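Minutes, software call, handheld gripper tooling
14 Dec 2025
Taken by me, Eetu Pesonen. Present: Chun-hung Yau, Lara, me. Valtonen sent comments by mail and I've worked them in where they belong.

We got going without the previous minutes being approved because I hadn't sent them out yet (sorry, they're in the shared folder now). Chun-hung wanted to start with the two-hand pose code, so we did.

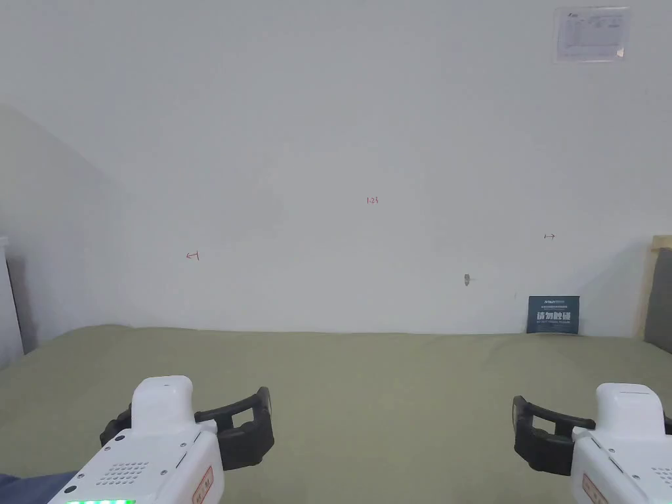

Simance - Manipulation Software Team

1. Start pose and time sync

Chun-hung has rewritten the part that decides when a take begins. The old version started the clock on the left gripper and just assumed the right one was with it, and we all remember what that did to the November data. The new one waits until both grippers are held still over the work surface, then lines up the two streams and writes one shared zero. I tried it on the recordings from the green tablecloth and it behaved very nicely!

The part I'm less happy with is tracking over big plain areas. With a nearly plain cloth below and a mostly white wall behind, the tracker has very little to hang on to, and the pose slides a bit when both hands move at the same time. Lara asked if the few red marks on the wall are any use to it. Chun-hung says they're too small at that distance and he'd prefer to lean harder on the motion sensors for short stretches. I said fine, as long as we log when that happens so the planner folks can see it. Agreed.

Lara also wants the pose file to carry a confidence value for each hand separately. Long talk about file format, which I'll spare you. We're adding two columns and leaving the old ones alone.

Action: Chun-hung to merge the sync branch once the log message is in. Me to rerun the 300 oldest takes through it.

2. Cloth on the bed, segmentation and grasp labels

This took up most of the call. Lara has been checking the labels by eye and thinks the network does well on blue cloth against the beige sheet, right up until the cloth gets gathered between the fingers. At that point the black pads cover most of the fold and the mask falls to pieces. Of the 1170 grasps she went through, 70 had a mask so broken that she threw them out.

Valtonen's mail says we should stop asking for a clean mask inside the jaws and use finger opening plus the cloth edges outside. I like this a lot. Chun-hung was doubtful (he worries about thin fabric, where the opening hardly changes between holding and missing), so we'll run both ways side by side on the same takes and compare.

We also went back and forth on what "taut" means in the label tool. Right now it's one checkbox for the whole cloth, and that's no good when one stretch is pulled tight between the hands and the rest is lying in wrinkles on the sheet. Lara will split it so you can mark the stretch between the two grips by itself.
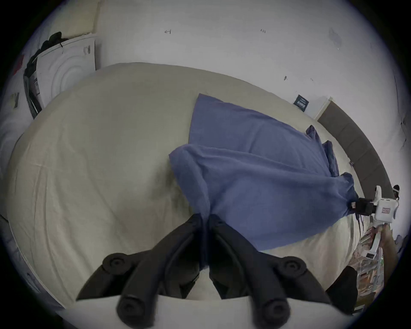
3. Planner and replay viewer

Short one. The planner still treats the two arms as separate problems and only checks for collisions at the end. Chun-hung has a draft where the distance between the grips is a limit from the start, so the arms don't try to pull the fabric longer than it is. It's slow at the moment, but the paths look much more sensible to me.

The viewer (Ekton, for those who haven't opened it since the rename) now plays both hands on one timeline. Scrubbing backward still crashes it on long takes. I've got a fix half done - it's the image cache, as Lara guessed.

Actions: Chun-hung to share the planner draft. Me to finish the cache fix. Lara to update the label guide once the new checkbox is in.

4. Anything else

Lara asked for write access to the label server. Done during the call.
Version 2 of the pose format gets frozen after the rerun in item 1, so please shout before then if you need another column.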